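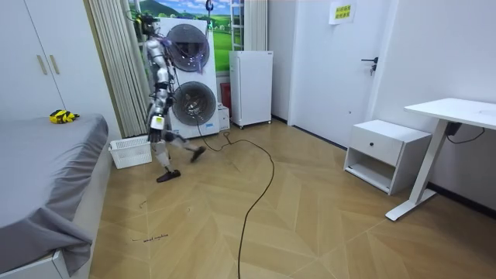

Stacked washer-dryer in the laundry corner, with the mini fridge to its right.

Home | Laundry | Bedroom | Floors | Ask Us

How to wash and refit a fitted sheet without buying anything

Most advice on bed sheets is written by people who sell things for bed sheets. I have tried the elastic straps, the corner clips and the scented beads, and the only one still in my house is a clip that now holds a bag of rice shut. What follows is the plain method. It is dull and it takes one wash cycle plus five minutes.

Before you start

Strip the bed completely. Check for clothes first, because a T-shirt that goes in with a sheet tends to get rolled up in a corner pocket and come out half washed. Shake the sheet over the floor. If your bedroom is tiled you can sweep up what falls; if it's carpet, do the shaking outside.

Read the tag. I know the tag is faded and the symbols look like a secret code, but the temperature limit is the one thing on it worth having. Ignore the thread count. The sheet I like best cost me $20 and doesn't mention one. A Saha set I was given says 388 on the packet, an oddly exact number, and it pills.

Washing

1. Wash the sheet alone or with pillowcases. Towels beat it up and shed on it.

2. Load it loosely, a bit at a time, around the drum. If you cram it in as a ball it stays a ball.

3. Use half the detergent you think you need. The line on the cap was drawn by the detergent company. I use Mistar powder, mainly because the store near me carries it, and I make no claims for it.

4. Warm water is fine for ordinary use. Hot is for sickness, and only if the tag allows it.

5. Skip the softener. It coats the cotton, and the elastic doesn't need any help getting slack.

Drying

Take the sheet out between washer and dryer and shake it open, even if the two are stacked and it would be easier to shove it straight across. This step does more than any dryer ball I've owned. Low heat, roughly 50 minutes for a double in my machine. Yours will differ. Stop the dryer once at the halfway point, turn the corner pockets right side out and start it again.

Don't believe the "sheets" setting. On my old Hamex it was the normal cycle with a different light.

Putting it back on

6. Find the tag. On many sheets it's sewn in at a bottom corner, but makers don't agree on this, so learn where yours is and remember it. A pen mark inside the hem works too.

7. Start at the head of the bed, on the corner against the wall, the one you hate reaching. Pull the pocket well under the mattress.

8. Go diagonally to the opposite corner next. Going round in order uses up all the slack and the last corner won't reach.

9. Do the remaining two, then run your hand along under each side and tuck in whatever is hanging. 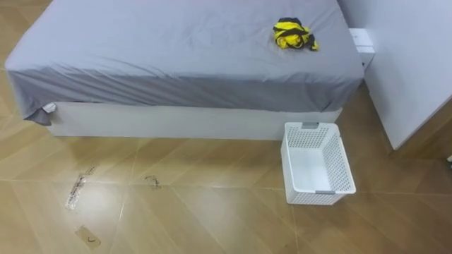
Front-left corner not tucked in: a loose flap over the white base, with a small tag beside it.

A corner like that needs lifting and redoing. Tugging on the flap from the outside gets you nowhere - raise the mattress corner with one hand and fold the fabric under with the other. Leave the creases on top alone. They mostly go once someone has slept there, and I have never met a guest who inspected them.

If a corner keeps popping off, measure the depth of your mattress before blaming the sheet. Toppers are the usual culprit. An Iller topper added enough to mine that none of the old sheets fit, a detail the box left out.

Related pages
Do dryer balls do anything?
Folding a fitted sheet, badly but quickly
Cleaning grout lines on bedroom tile
What to keep on top of a mini fridge

Contact | Copyright, all rights reserved | Back to top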